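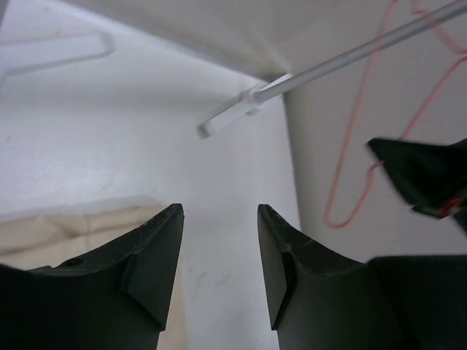
The white enclosure.

Progress report to the Figueroa Fund
Clekuvside Mending Room
13 Oct 2025

Hello all, and thank you for the patience with this one. I know the report was meant to reach you at the end of August, and I did start it then, but we were in the thick of the move and I kept finding better things to do than fill in boxes. So you're getting it as a long letter again (the last one seemed to go down all right!).

The big news first. We're in! The mending room has been open in the old Trundine shop since August, and the rent is fixed for the whole of your grant period. The front room is lovely and light, the back room is dark and smells of paint, and the loo works if you hold the handle down. The landlord has promised to look at the handle.

We've run 14 mending sessions so far and 47 people have come to at least one. I'd hoped for more in the first few weeks, but the road was up outside and the bus stop had been moved down the hill, so I'm not too gloomy. Lots of them have come back, which pleases me more than the total does. Trousers are still the most common thing through the door, mostly hems and zips, then bedding, then school jumpers with the elbows gone. One family brought a whole set of curtains that had been too long for their windows for years and went home with them pinned and half hemmed. They've been in twice to carry on with the rest.

Money. We've spent £3,164 of the grant up to the date of this report. The biggest part went on rent and the deposit, then the 2 sewing machines, then the lighting for the front room, which cost more than I'd put down because the old wiring wouldn't take it. I've covered the gap by leaving the new shelves for now and using the ones that came with the shop. They lean a bit but they hold. I'd like to ask whether I can move what's left in the shelving line over to thread, needles and fabric, as we're getting through plain cotton far faster than I guessed. If you need that on a form, send me the form.

Cluvum, the fabric warehouse out on the ring road, have started letting us have their roll ends. It's mostly plain stuff in creams and greys, good for linings, patches and practice pieces. I pick it up in my own car and haven't claimed for the petrol yet, though I may have to if it carries on at this rate.

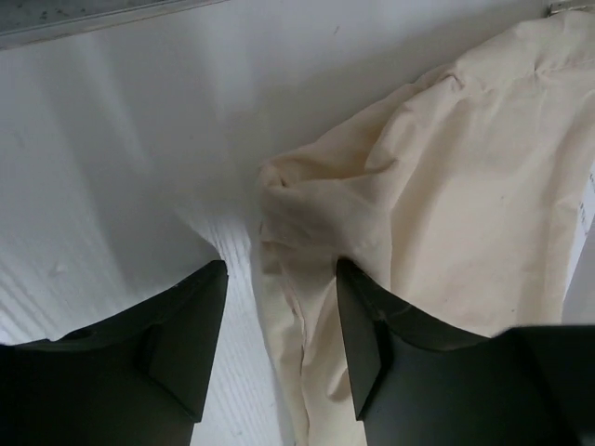
Cream cloth on the white tabletop.

Now the things that haven't gone so well. The evening session isn't working. I tried it at six and then at seven, and both times I sat there with the kettle on and hardly a soul came. People have told me they're cooking, or too tired to thread a needle by then, and I can't argue with that. I'd like to drop it until spring and run a second morning instead.

The beginners' course is also behind. I said we'd have run it once by now and we haven't. I've written the plan for it (hand stitches, buttons, a simple hem, then a cushion cover on the machine) and there's a waiting list pinned up by the door, but I wanted the ordinary sessions steady before adding to them. It'll start after half term.

And the heating! The shop has one wall heater and it makes a lot of noise for very little warmth. Fine in August, less fine now. I've asked for a quote for a second one and will send it on when it comes. I'm not asking you for the money yet, only warning you that I might.

What I'm planning between now and the next report: the first beginners' course, a swap table for patterns and wool, and a morning at Clekuvside primary showing the older children how to sew on a button. The school has said yes and is sorting out a date. I also need to get the sign painted, as we still say Trundine over the window and people keep coming in to ask for shoe polish.

Receipts are in the envelope I've posted separately. Two of them are faded, so I've written the amounts on the back. Do come and see us if you're passing, mornings are best, and bring anything that needs a button.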